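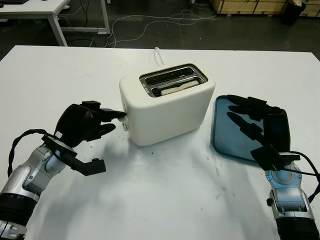

Free toast mornings are back at the Brornton reading room, and I could not be happier to type that sentence! If you missed them last year, the idea is simple. You come in out of the cold, you borrow a book, and you get a slice of toast while you look at the new arrivals.

We start up again on 9th April and we'll have 90 slices for the first morning, all from the Kindincombe bakery up the hill. Plain pale bread this time (I know, I know, some of you wanted the seeded one). The cream two-slot toaster is going on the white table, with the blue tray right next to it so your slice has somewhere to land.

I have strong feelings about toast, as anyone who has stood in line with me knows. My own setting is light, barely colored, with far too much butter. Steinar Sveinbjörnsson likes his nearly black and has offered to bring a jar of his rhubarb jam, which went in one morning last September, so get there early if you want any.

One slice at a time, please, until the line has gone down. Last year we served 62 people on our best day and the poor toaster hardly got a rest.

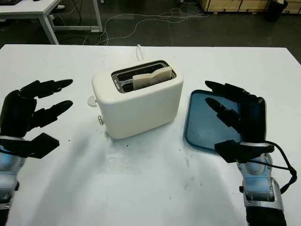

What to bring

A plate or a napkin from home would be a big help, and your own mug if you want tea. Clilletti, the deli across the street, is giving us butter and 2 kinds of honey. Crumbs are fine on the table but please keep them out of the books! 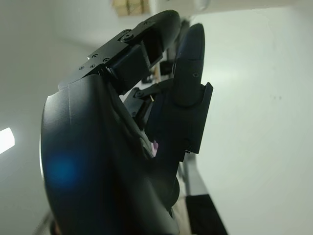
Can I bring my own bread?

Sure, as long as it's sliced thin enough to drop into the slot easily. Leave anything already buttered or filled with cheese at home, and ask at the desk if you need a bread knife.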